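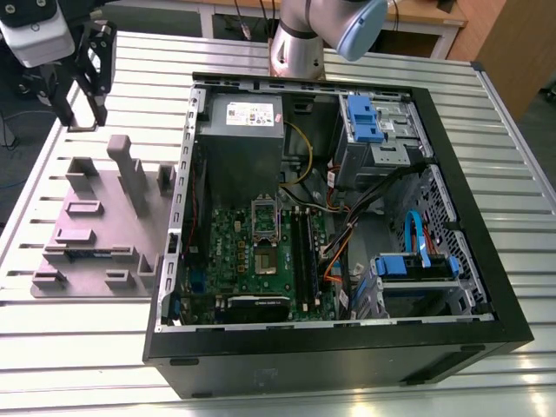 N.º 2

Recolha de demonstrações: inserção de memória RAM

A tarefa desta quinzena é a montagem do módulo de RAM numa torre de secretária deitada de lado, sem o painel. O módulo parte do suporte impresso, onde fica pousado na ranhura horizontal, e tem de acabar num dos slots da placa-mãe. Os slots estão todos vazios no início de cada episódio.

O objetivo são 600 demonstrações por teleoperação. Cada episódio começa com o braço em posição de repouso e termina quando o operador carrega no pedal, com ou sem sucesso. Os falhados guardam-se com etiqueta própria. A Korkor Owusu queria descartá-los; mantive-os porque a política da versão anterior não sabia recuperar de um módulo mal alinhado, e só se aprende isso vendo recuperações.

Notas sobre o protocolo:

A caixa desloca-se alguns milímetros entre blocos de 100 episódios. O suporte fica fixo. Na primeira ronda mexíamos nos dois e a variação era tanta que o treino não convergia com os dados disponíveis.

Os cabos SATA ficam dentro da caixa, como estavam. O azul faz um laço junto à baia inferior, longe dos slots, mas os pretos descem em diagonal para o centro da placa e já apareceram no caminho da garra. Não os prendo com abraçadeiras: quero essa variação no conjunto.

A força de inserção continua a ser o ponto fraco. O operador não a sente e compensa com a imagem, o que dá trajetórias com pausas longas antes do contacto. A Ilgın Avcı escreveu um filtro que corta as pausas acima de um limiar, ainda por validar. Receio que corte também hesitações úteis.

Os outros berços do suporte destinam-se a peças de tarefas futuras e não entram nesta recolha.

O formato de gravação mudou. O Trilia passa a escrever um ficheiro por episódio, com os estados das juntas e o vídeo na mesma base de tempo. Os 935 episódios antigos ainda estão no formato do Tavico e a conversão perde o canal da garra em alguns deles. Enquanto não perceber quais, não os misturo com os novos.

Falta decidir se os episódios de extração contam como tarefa separada. Por agora vão para outra pasta.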